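플레범로우(Plevumlow) 프로젝트 보고서: 비닐 껍질 치우는 로봇을 가르쳐 보자 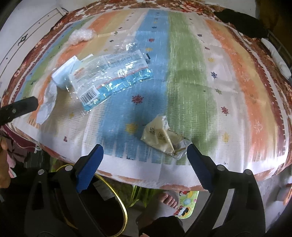

분류: 동아리 활동 > 로봇 > 학기 프로젝트 최종 보고서

작성일: 2025년 3월 15일

우리 팀 프로젝트 이름은 플레범로우예요. 무슨 뜻이냐고 발표 때마다 질문을 받았는데 뜻은 없어요. 이름 정하는 회의가 너무 길어져서 누가 아무렇게나 친 글자를 다듬어서 썼고, 그러다 정이 들었습니다. 하는 일은 간단해요. 탁자 위에 굴러다니는 과자 봉지나 포장 비닐 같은 가벼운 쓰레기를 로봇 팔이 집어서 통에 넣게 만드는 것. 말로 하면 한 줄인데 한 학기를 다 썼어요.

처음 제안서에는 컵이랑 접시를 치우겠다고 적었어요. 그런데 선배 팀이 컵은 벌써 했고 결과도 꽤 좋았거든요. 똑같은 걸 또 하면 재미가 없잖아요. 그래서 회의하다가 눈앞에 있던 간식 껍질을 보고 이걸로 하자! 하고 바꿨습니다. 지도 선생님은 비닐은 어려울 텐데, 하고 웃으셨고, 우리는 그 웃음의 의미를 두 달 뒤에 알았어요.

1. 왜 비닐이 어려운가

컵은 어디를 잡아도 컵이에요. 놓으면 그 모양 그대로 서 있고요. 비닐은 잡는 순간 모양이 변해요. 손가락을 가까이 대기만 해도 바람에 밀려서 움직일 때가 있고, 제대로 집었다고 생각했는데 끝자락만 물려서 들어 올리다가 스르륵 빠져 버려요. 게다가 투명한 건 카메라에 잘 안 보여요. 밑에 깔린 무늬가 그대로 비치고, 구겨진 자리마다 빛이 하얗게 튀니까 어디가 비닐이고 어디가 천인지 사람 눈으로 봐도 헷갈릴 때가 있어요.

여기다 우리가 일부러 일을 더 키웠습니다. 탁자에 무늬 있는 천을 깔기로 한 거예요. 파랑, 초록, 주황 줄이 큼직하게 들어가고 그 위에 눈송이랑 별 무늬가 흩어져 있는 천인데, 그 밑에는 또 붉은 갈색 꽃무늬 천이 깔려 있어요. 로봇 입장에서는 악몽이겠죠. 빨간 눈송이 무늬랑 빨간 사탕 껍질을 구별해야 하니까요. 그래도 실제 집 식탁은 하얀 실험대처럼 생기지 않았으니까 이쪽이 맞다고 우겼고, 팀 투표에서 한 표 차이로 이겼습니다(저는 찬성했어요. 나중에 원망도 제가 제일 많이 들었고요).

2. 장비

동아리방 이름이 카몬트(Karmont)예요. 복도 끝에 있는 방인데 예전에 쓰던 사람들이 붙여 놓은 이름이 아직도 문에 있어요. 거기 있는 로봇 팔은 다른 팀이랑 같이 써야 해서 예약표가 늘 빡빡했고, 로봇으로 직접 시연 데이터를 모으는 건 애초에 포기했습니다.

대신 손에 드는 그리퍼를 썼어요. 피샤로디(Pisharody)라는 이름의 조립 키트인데, 로봇 손끝이랑 같은 모양의 집게를 사람이 손잡이로 잡고 움직이는 방식이에요. 집게 위에 카메라가 달려 있어서 사람이 물건을 집는 동안 손끝에서 본 영상이랑 집게가 얼마나 벌어졌는지가 같이 저장됩니다. 검은 링크에 은색 핀이 박혀 있고 끝에는 파란 골무늬 패드가 달려 있어요. 처음 들었을 때 느낌은 큰 바비큐 집게? 한 시간 지나면 팔뚝이 당겨서 바비큐 생각은 싹 사라집니다.

패드는 두 번 바꿨어요. 키트에 들어 있던 기본 패드는 면이 매끈해서 얇은 비닐이 자꾸 미끄러졌거든요. 두 번째로 만든 건 너무 말랑해서 꽉 쥐면 끝이 뒤로 젖혀졌고요. 마지막으로 골이 파인 지금 모양이 됐는데 이게 제일 낫습니다. 골 사이로 비닐 주름이 끼면서 살짝만 물어도 잘 안 빠져요. 출력은 직접 했고, 실패작은 서랍 하나를 채웠어요. 버리려고 했는데 신입 부원들이 지우개인 줄 알고 하나씩 가져가서 지금은 좀 줄었습니다.

조립할 때 조심할 점도 적어 둘게요. 핀을 너무 세게 조이면 집게가 뻑뻑해져서 손가락 힘으로 천천히 닫기가 어려워요. 그렇다고 헐겁게 두면 좌우가 따로 놀아요. 우리는 손잡이를 놓았을 때 집게가 스스로 부드럽게 벌어지는 정도로 맞췄고, 모임 시작할 때마다 확인했어요. 확인을 빼먹은 날이 하루 있었는데 그날 데이터는 거의 못 썼습니다.

3. 데이터 모으기

목표는 시연 400개였어요. 시연 하나는 쓰레기 한 개를 집어서 통에 넣고 집게를 원래 자리로 가져오는 데까지예요. 하나에 20초를 넘기지 말자는 규칙을 세웠고, 넘기면 그냥 버리고 다시 했습니다. 이 규칙이 은근히 사람을 조급하게 만들어요. 마지막 몇 초에 허둥대다가 비닐을 놓치면 다들 아아— 하고 소리를 질러서 옆방에서 조용히 해 달라고 온 적도 있어요.

쓰레기는 각자 집에서 모아 왔어요. 작은 글씨가 잔뜩 인쇄된 투명 포장, 반으로 접힌 작은 봉지, 구겨진 크림색 과자 껍질, 길쭉하게 구겨진 하얀 조각, 그냥 동그랗게 뭉친 비닐 덩어리까지 종류가 꽤 됩니다. 간식을 먹어야 재료가 생기니까 다들 협조적이었어요. 다만 기름 묻은 봉지는 금지했어요. 패드에 한번 기름이 묻으면 그 뒤로 전부 미끄러지는데, 그걸 모르고 한참 찍다가 알아챈 적이 있거든요.

배치하는 방법 때문에도 꽤 싸웠어요. 처음에는 격자를 정해 놓고 칸마다 하나씩 놓았는데, 영상을 돌려 보니까 너무 가지런하더라고요. 세상에 그렇게 줄 맞춰 버려진 쓰레기가 어디 있어요. 그래서 한 사람이 눈을 감고 던지는 걸로 바꿨어요. 던지는 사람 습관 때문에 자꾸 가운데로 몰려서 나중에는 던지는 사람도 돌아가면서 했고, 탁자 가장자리에 걸치거나 천 주름 사이에 들어간 것도 일부러 그대로 뒀습니다. 천도 다림질하지 말자고 했어요. 접힌 자국이 가로로 남아 있는 편이 집에서 보는 식탁보 같잖아요.

집는 순서에는 규칙을 두지 않으려다가 결국 하나 뒀어요. 집게에서 제일 가까운 것부터. 사람마다 순서가 다르면 로봇이 뭘 배워야 하는지 모르게 된다고 선배 팀 보고서에 적혀 있었는데, 처음에 무시했다가 똑같은 일을 겪었습니다. 첫 모델이 봉지 두 개 사이 허공을 집으러 가더라고요. 이쪽도 가고 싶고 저쪽도 가고 싶었나 봐요. 보는 우리도 마음이 아팠어요.

집는 동작에 대해서는 연습하면서 알게 된 게 많아요. 비닐은 위에서 바로 내리찍으면 거의 안 잡혀요. 비스듬히 들어가서 패드 끝으로 천을 살짝 누르고, 주름이 솟아 있는 쪽을 찾아서 그 등을 물어야 합니다. 껍질이 산처럼 접혀서 뾰족하게 올라온 부분이 있으면 거기가 제일 쉬워요. 반대로 납작하게 펴진 건 한쪽 끝을 밀어서 일부러 주름을 만든 다음에 집었어요. 그런데 이 밀기 동작을 넣을지 말지도 논쟁거리였어요. 넣으면 성공은 잘 하는데 20초가 빠듯해지거든요. 결국 넣었습니다.

천을 같이 물어 버리는 것도 문제였어요. 조금만 깊이 내려가면 비닐이랑 천이 함께 딸려 올라와서, 그 위에 있던 것들이 우르르 미끄러져요. 한번은 천째로 통에 넣을 뻔한 적도 있습니다. 집게 압력을 숫자로 보여 주는 기능이 키트에 없어서 각자 손 감각으로 익혀야 했는데, 악기 하는 부원이 제일 빨리 익혔어요. 운동하는 저는 제일 늦었고요.

4. 데이터 정리

목표대로 400개를 다 찍었습니다! 마지막 시연을 저장하던 날은 다 같이 박수도 쳤어요. 그런데 정리하면서 49개를 뺐어요. 카메라 위치 추적이 튄 것, 집게 벌어짐 값이 중간에 끊긴 것, 쓰레기가 통 가장자리에 걸려서 들어갔다고도 안 들어갔다고도 하기 애매한 것들이에요. 애매한 건 살리자는 의견도 있었는데, 애매한 걸 성공이라고 가르치면 로봇도 통 가장자리에 걸쳐 놓고 만족할 것 같아서 뺐습니다.

추적이 튀는 건 빛이랑 관계가 있었어요. 창가 쪽에서 빛이 세게 들어오면 천 한쪽 구석이 하얗게 날아가는데, 그 시간에 찍은 것들이 유독 잘 튀었어요. 커튼을 치면 안정되지만 이번에는 또 영상이 다 비슷비슷해져요. 우리는 오전, 오후, 커튼 친 상태를 섞어 찍는 쪽으로 갔습니다. 무늬 천은 여기서 뜻밖에 도움이 됐어요. 눈송이랑 별이 군데군데 있어서 추적 프로그램이 잡을 점이 많더라고요. 무지 천에서 찍을 때보다 덜 튀었어요. 천 깔자고 한 제 체면이 이때 조금 살았습니다.

파일 이름은 처음부터 규칙을 정했으면 좋았을 텐데 못 그랬어요. 최종, 진짜최종, 최종수정 같은 폴더가 카몬트 컴퓨터에 아직 있습니다. 다음 팀은 첫날에 이름 규칙부터 정하세요. 부탁이에요.

5. 학습과 시험

학습은 두 번 했어요. 첫 번째는 중간 발표 전에, 그때까지 모은 170개로 돌렸고요. 두 번째는 정리가 끝난 전체로 돌렸습니다. 모델은 동아리에서 예전부터 쓰던 모방 학습 코드를 거의 그대로 썼고, 우리가 손댄 건 영상 자르는 부분이랑 집게 값 범위 맞추는 부분뿐이에요. 코드 쪽에서 멋진 걸 하겠다는 욕심은 일정표를 보고 접었어요.

시험은 한 모델에 열 번씩, 모두 합쳐 20번 했어요. 쓰레기 하나를 던져 놓고 로봇이 통에 넣으면 성공, 떨어뜨리거나 천을 끌고 가면 실패예요.

첫 번째 모델: 열 번 중 두 번 성공
두 번째 모델: 열 번 중 여섯 번 성공

두 번째 모델이 처음 성공했을 때 영상에 우리 비명이 그대로 녹음돼 있어서 발표 때 소리를 끄고 틀었어요. 실패한 네 번은 성격이 다 달랐습니다. 한 번은 완전히 투명한 비닐을 못 찾고 그 위를 맴돌다가 멈췄고, 한 번은 천에 그려진 빨간 눈송이를 아주 정성스럽게 집으려고 했어요. 패드로 누르고, 밀고, 물고. 동작만 보면 만점이었어요. 나머지 두 번은 들어 올리는 중에 빠졌습니다.

뭉친 비닐 덩어리는 생각보다 잘 집었어요. 두께가 있어서 그런 것 같아요. 제일 못 집은 건 길쭉한 종이 조각이에요. 시연할 때 사람이 집을 때도 제일 오래 걸렸던 물건이니까 로봇 탓만 할 수는 없겠네요.

열 번씩이면 너무 적다는 말도 들었고 저도 그렇게 생각해요. 팔 예약 시간이 그만큼밖에 안 남았어요. 데이터 모으는 데 시간을 다 쓰고 시험 시간을 뒤에 조금 남겨 둔 건 계획을 잘못 짠 거예요. 다시 한다면 중간에 시험하는 날을 두 번은 더 넣을 거예요.

6. 잘된 것, 아쉬운 것

잘된 건 패드예요. 골무늬 패드 파일은 동아리 공유 폴더에 올려놨으니 필요한 팀은 그냥 가져다 쓰세요. 컵 치우는 팀도 이걸로 바꿔 끼워 보더니 얇은 플라스틱 뚜껑을 집을 때 편하다고 했어요.

데이터를 사람 손으로 모은 것도 좋은 선택이었어요. 그리퍼만 들고 가면 어디서든 찍을 수 있으니까 팔 예약 순서를 기다릴 일이 없었고, 신입 부원도 첫날부터 바로 참여할 수 있었어요. 코드를 모르는 친구가 시연은 제일 깔끔하게 하는 경우도 있었고요. 이건 다음 모집 포스터에 꼭 써야 한다고 생각해요.

아쉬운 건 천을 하나만 썼다는 거예요. 무늬 있는 천에서 되는 걸 보여 줬다고 말하고 싶은데, 엄밀히 말하면 그 무늬 천에서 되는 걸 보여 준 거죠. 시험이 끝나고 장난삼아 체크무늬 담요를 깔아 봤더니 로봇이 담요 술을 집으려고 했습니다. 이 결과는 표에 안 넣었어요.

손목 통증 얘기도 해야겠네요. 그리퍼가 가볍지는 않아서 오래 들면 손목이 아파요. 후반에는 한 사람이 연달아 하지 않도록 타이머를 맞춰 놓고 교대했는데, 이걸 처음부터 했어야 했어요. 손목이 아프면 시연 품질도 같이 떨어집니다. 영상에서 집게 끝이 떨리는 게 보여요.

7. 다음 계획

6월에 해들로(Hadlow) 학생 로봇 전시가 있어서 거기 나가 보려고 해요. 신청서는 냈고 자리도 받았습니다. 관람객이 직접 껍질을 던져 놓으면 로봇이 치우는 식으로 하고 싶은데, 지금 실력으로는 사람들 앞에서 눈송이를 집으려고 할 확률이 꽤 높아요. 그래서 그 전에 하려고 적어 둔 것들입니다.

- 천 종류 늘리기. 집에 안 쓰는 식탁보 있는 분은 카몬트 문 앞 상자에 넣어 주세요.
- 아무것도 없는 탁자를 보여 주는 시연 추가. 치울 게 없으면 가만히 있는 것도 배워야 해요.
- 완전 투명 비닐만 모아서 따로 더 찍기.
- 떨어뜨렸을 때 다시 집는 동작 넣기. 지금은 떨어뜨려도 모르고 빈 집게로 통까지 가서 예의 바르게 벌려 줍니다.
- 통 위치 바꿔 보기. 여태 한 자리에만 뒀어요.

네 번째가 제일 어려울 것 같고 제일 하고 싶기도 해요. 시연하는 사람이 일부러 떨어뜨렸다가 다시 집어야 하는데, 해 보니까 일부러 떨어뜨리는 게 은근히 티가 나더라고요. 연기 잘하는 부원 구합니다.

데이터가 필요한 팀은 공유 폴더의 플레범로우 아래 정리본을 보면 되고, 뺀 것들은 옆 폴더에 이유랑 같이 넣어 뒀어요. 패드 출력 설정은 폴더 안 메모에 있습니다. 메모에 적힌 온도 중에 줄 그어진 건 틀린 거니까 그 밑에 있는 걸 보세요.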